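Equipment > Mobile Manipulators > Laundry Handling > Polholm Two-Arm Unit

Polholm Two-Arm Unit: Planning and Budget Notes

18/06/2024
By Benedicta Quaye

The Polholm is sold as a base, two arms and a pair of grippers. Software for loading top-loading washers is licensed separately.

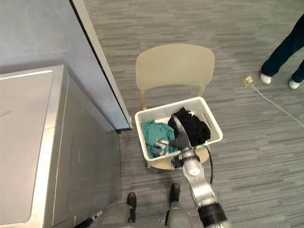
Most buyers price the unit and forget the rest. Set aside $3,000 for site setup on top of the quote. That covers delivery, one day of calibration and operator training for two people. The laundry license is $699 per unit per year.

Spare finger pads come in packs of 4 from Sotero. Order a pack with the unit. Towels and denim wear pads faster than shirts do, and a worn pad will drop thin fabric.

Floor and layout
Put the basket at seat height, next to the washer and in front of the robot. A plain chair will do for a trial. For daily use, we stock the Akolgo fixed stand at $300. Tape down or reroute any cables in the work area. Low-pile carpet is fine. Deep rugs are not supported.

Lead time
Orders placed now ship before December. The Brinwood charging dock ships separately and needs its own outlet.

Service plans are quoted by site. Have your washer model and door type ready when you ask for one.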